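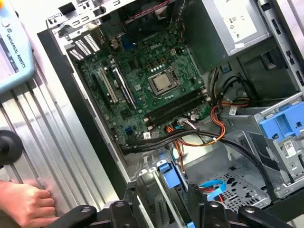

Newsletter > Workshop > Builds

Bench notes: the PC teardown arm

8 Feb 2026

Quick one this time, the laser cutter item ate most of my evening.

The teardown build is still going. For anyone who joined after the holidays: the idea is an arm that can take an old desktop apart far enough that the useful bits go in one bin and the steel goes in another. We call the whole thing Urnisura, the name was on the whiteboard when we started and it stuck.

Where it's at. Side panel comes off by hand, we're not even trying that with the arm. CPU cooler and memory also by hand for now. Tower goes down flat on its side next to the aluminum rail, and from there the arm gets its turn. The current test machine is a Dell, green board, chip still sitting in the socket. Good practice case, the drive bracket has one of those blue plastic tabs that sticks up where a gripper can get at it.

So the tab is the job this month. Go down over it, one finger each side, squeeze, pull. Sounds like nothing. Last session we ran it 20 times and got 14 clean releases. The other six were mostly the fingers landing too far over and riding up on the bracket. One was me typing the wrong height, sorry to the bracket.

Cables are the real pain. The thick black ones spring back wherever they like, and the power supply bundle hangs right across the board so the approach has to come in steep. Tried tying the bundle back with a velcro strap – works, but then a person has to do it every time and we're back to doing half the job ourselves. If you have a better idea please write it on the board by the bench, not on a sticky note. They fall off.

New finger pads are coming. Arnamen had the softer rubber in stock so that's ordered, and Jacquet is cutting us a second pair of fingers, a bit narrower, so we can get in beside the drive cage without scraping. Should be here before the April open night. Software side, the waypoint file is now saved on the shared drive under Iltar/teardown, use the newest one. The old one has the bench at the wrong height and will drive the gripper into the case floor. Ask me how I know.

Money: $1051 spent so far out of the build fund, finger pads included. The arm isn't in that number.

House rules, again, becuase two people asked:

- Slow speed only when anyone's hands are near the rail. No exceptions for "just a quick one".
- Pendant stays where the person running it can reach it.
- Tower unplugged and left a good while before the lid comes off. Do not open power supplies, ever. They come out whole.
- Screws in the magnetic tray. Not the floor.

Wanted: more dead desktops, any make, ideally with the blue or green pull tabs inside. No laptops, no monitors, we have no where to put them. Drives out before you bring them in if you care what's on them – we don't wipe anything. Leave towers under the bench with your initials on tape.

Next session is on the workshop calendar. Bring safety glasses, the spare pairs are all scratched up.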